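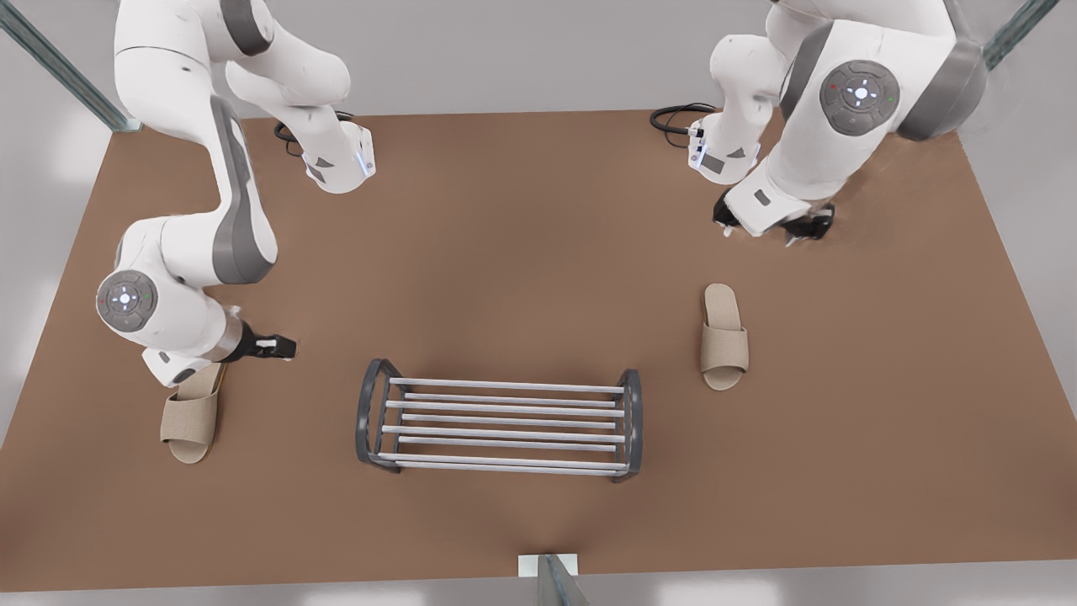

Telma Sepúlveda wished it entered in the minutes that the ferry to Zavia had never once been late in her mother's time.

The Chair thanked her and so entered it. The hearing into the withdrawal of the Tuesday sailing had opened at 7 in the evening, in the upper room of the Flinel customs house, and the petition lay before the Board with 1,120 signatures. The population of Flinel was smaller than that. The Clerk, Obadia Mwaipopo, had compared the names with the parish register and reported that 14 of them belonged to persons buried on Zavia.

"Buried when?" asked the Chair.

"Before the present timetable, madam."

Miss Sepúlveda submitted that they were regular passengers. Her mother had crossed every week to sit with them, and it was only right that they should be consulted -- the Board had, after all, written to every household.

The Chair, Dorottya Orbán, adjourned for tea. She stood at the landing window and looked across the water to the island, where one lamp was burning at the jetty. No keeper had been appointed there for 50 years.

On resuming, she ruled that the signatures be admitted. The Clerk asked under which provision. She told him to leave a space, and he did so, and the Board passed to the matter of the harbour dues.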